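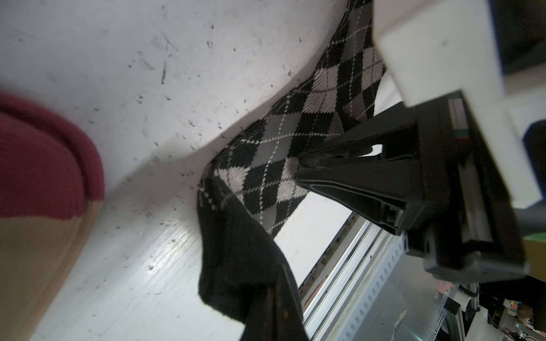
Vol. 5, No. 2

Print this page | E-mail this release

Filed under: Workshop News, Robotics, Member Builds

Sindmont Workshop Reports Mixed Results From Sock-Handling Arm, Declines to Call It a Helper

SINDMONT, 2022-08-09 — The Sindmont shared workshop is releasing the first written results from its Wundirer build, a table-mounted robot arm that members have been teaching to handle socks. The short version is that it can pick one up. Whether that is worth the bench space is a matter the members do not agree on, and this release will not settle it.

The build began in March, when Mesfin Mamo brought the idea to a members' meeting. Mamo has spent years reading announcements about home robots that fold, sort and put away the wash, and he wanted to find out how much of that could be repeated by people with day jobs and a shared set of hex keys.

"I have seen the videos," Mamo said. "They show you the good take. I wanted to be in the room for the bad ones too, so I could see how many there were."

The test was set up to be plain. A sock is placed on a white tabletop. The arm comes down, closes its black gripper on the sock, lifts it and drops it in a bin. A try counts only if the sock lands in the bin with no help from a human hand. In the most recent set of 100 tries, 874 having been logged before it under looser rules, the arm did well with thin dress socks, including a black-and-white argyle that has become the standard test piece. It did badly with thick ribbed knits. The workshop is not publishing a success rate. The members who ran the set could not agree on how to score a sock that hangs from one finger and falls into the bin on the way past, and until they do, any percentage would be decoration.

The 874 earlier tries have been set aside for the same reason. Several different people ran them, at different times of day, and at least one person was straightening the socks between tries without writing it down. Mamo has kept the log but will not quote from it.

Matching pairs is further off. The arm has no reliable way of telling one dark sock from another, and a pair that has been washed unevenly throws it off completely. A claim made on the workshop's own notice board in the spring, that the build would "end laundry day," has been taken down.

Members also looked at two commercial offers. Lazarević, a parts dealer, proposed a softer set of fingertips for knits. The workshop tried them for an evening and sent them back; they gripped the ribbed socks a little better and the thin ones a good deal worse. Grasent, a software firm, offered a free trial of a grasp-planning package on the condition that the workshop speak well of it in public. The workshop said no. It would have said no to a good package on those terms.

Glare off the tabletop remains a nuisance. The top is scuffed and specked from earlier jobs, and bright spots in the wrong place have caused the software to reach for things that are not socks. A matte cover has been suggested. Mamo is against it for now, on the grounds that kitchen tables shine and bedroom dressers have marks on them, and a machine that needs a perfect surface is not much use in a house.

The cost in hours has been high. Mamo can clear a basket of socks by hand before the arm has finished its start-up checks, and he has done so in front of visitors who asked. "People get a bit quiet when they see that," he said. "Then they ask when it will be ready. I don't have a date, and I would be careful with anyone who gives you one."

Work on the Wundirer build will go on through the fall. The next step is a written scoring rule, to be agreed on before any more tries are run, followed by a fresh set with mixed socks supplied by people who have not worked on the arm. Results will be posted whichever way they come out. Members who want to take part should bring clean socks they do not mind losing — the bin has a gap at the back — and sign the sheet by the door.

Contact: Mesfin Mamo, Wundirer build, Sindmont Workshop | © 2022 Sindmont Workshop. All rights reserved. | Back to top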